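Home About Programs Get Help Minutes Contact

Search this site Search Go

Trostow Home Care Loan Closet
Minutes of the members' meeting, 23rd April

Ibrahim Lawal chaired. The meeting opened at 2 p.m. in the side room at Bellia Hall.

1. Previous minutes
The February minutes were read and approved with one correction. The van insurance is due in the fall, not the summer.

2. Loans
24 items went out since the last meeting, mostly walkers and shower chairs. Three wheelchairs are overdue. Calls will be made this week, and if there is no answer a letter will go out. Members agreed to keep the loan period as it is and to allow one renewal by phone.

3. Hospital bed
The Wieser family has offered an adjustable bed. It needs two people and the van to move it. Discussion on whether there is room to store it - the back shelf would have to come out first. Agreed to accept the bed if the shelf can be moved by the end of the month.

4. Home medicine safety sheet
The draft sheet was passed around. It asks families to keep medicines in their original packaging, to check dates twice a year, and to ask a pharmacist about anything they no longer use. Two changes were requested: larger print, and a blank line for the pharmacy's phone number. The loan closet does not accept or hand out medicine, and the sheet will say so at the top.

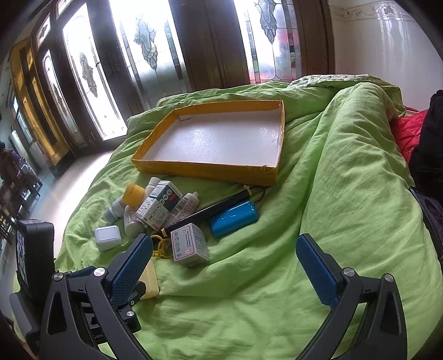

Item 4: bottles and a medicine box beside an open box lid.

The sheet will be printed once the changes are in. Drekutik Print quoted for 500 copies and the quote was accepted. Copies will go out with each loan and to the senior lunch.

5. Money
A $500 gift was received for wheelchair repairs. It will be kept separate from the general account. Tires and brake cables are to be bought first.

6. Other business
The side door sticks and the hall has been told. A request for a Saturday pickup hour was held over - more drivers are needed before it can be tried.

Meeting closed at 3:24 p.m.

Recent items
February minutes
How to borrow a walker
Returning equipment
Drivers needed
Directions to Bellia Hall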